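The promise that wins every election in Stodden

The ward has been pledged a community kitchen by four candidates in a row. It still hasn't got one. 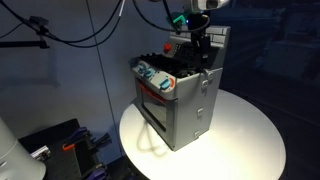

A toy stove with three teal-blue knobs.

Florêncio Leitão launched his campaign for the Stodden seat on a Wednesday evening in May, and by ten past seven he had promised the kitchen. It got the loudest applause of the night. It always does.

The last three people to hold the seat promised it too. One went as far as naming a site, the old Herath depot, which has since been sold for flats. Leitão says his plan is different because it has been costed. I asked to see the costing. His office sent a single page, in which the words "partner funding" appear against every large sum and no partner is named.

He may well win regardless. The seat was decided last time by 274 votes, out of 1,901 cast, and his party has spent the spring knocking on doors on the Adow estate, where turnout is usually dreadful. The sitting group calls this desperate. It has also quietly started knocking on the same doors.

What neither side will discuss is the split inside Leitão's own camp. Two members of the Wimness branch wanted the nomination and were told, they say, that it had been settled before the meeting opened. Leitão denies it. "Everybody had a vote," he told me, though the branch has 327 members on its books and 30 were in the room.

Those who stayed away got a letter afterwards, thanking them for their support. One of the pair has kept hers on the fridge. She will still vote for him, she says, but she won't be delivering his leaflets, and she doesn't expect to be cooking in Stodden any time soon.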